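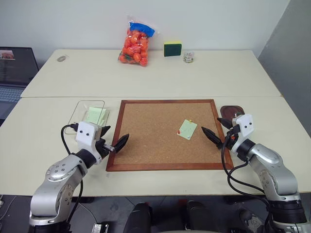 Office > Boards & Notes > Cork Boards > Reviews

Fora Square Cork Board, wood frame

I bought this in February to replace a dry-erase board that had stopped wiping clean. It has been in use since then, first on the wall and now mostly flat on a table, where I sort notes before they go up.

The cork is light brown with the usual speckle. It is denser than the Cerov board I had before. A push pin goes in with light pressure and stays put, including pins holding three or four sheets. Holes close up fairly well after the pin comes out. The spots I use most, near the top corners, are starting to show wear, and a few crumbs come off when I pull a pin at an angle.

The frame is a reddish-brown wood. The corners on mine are tight, with a small gap at one of them that I only noticed when dusting. The finish scratches if you drag the board across something rough. It sits a little higher than the cork, so a ruler won't lie flat across the whole board.

Sticky notes are the weak point. The adhesive does not hold on cork for more than an hour or two, and that goes for every brand I tried, including the pale green Skotia pads I buy in bulk. Use a pin at the top edge. One is enough for a single note, though it will tilt if someone brushes past it.

Hanging hardware is two screws and two plastic anchors. The anchors were too short for my wall and I used my own. The instructions are one sheet with no measurements, so mark your holes from the board itself.

Size is fine for one person's week. If you are planning for a whole office, get the larger one or hang two side by side. A Phan board of the same size costs less, but the cork on that one is thin enough that pins hit the backing.

No pins are included. I keep mine in a small dish next to the board and the notes in a plastic tray.

Four stars. I would buy it again at the sale price.

Posted Jun 25, 2026
218 people found this review helpful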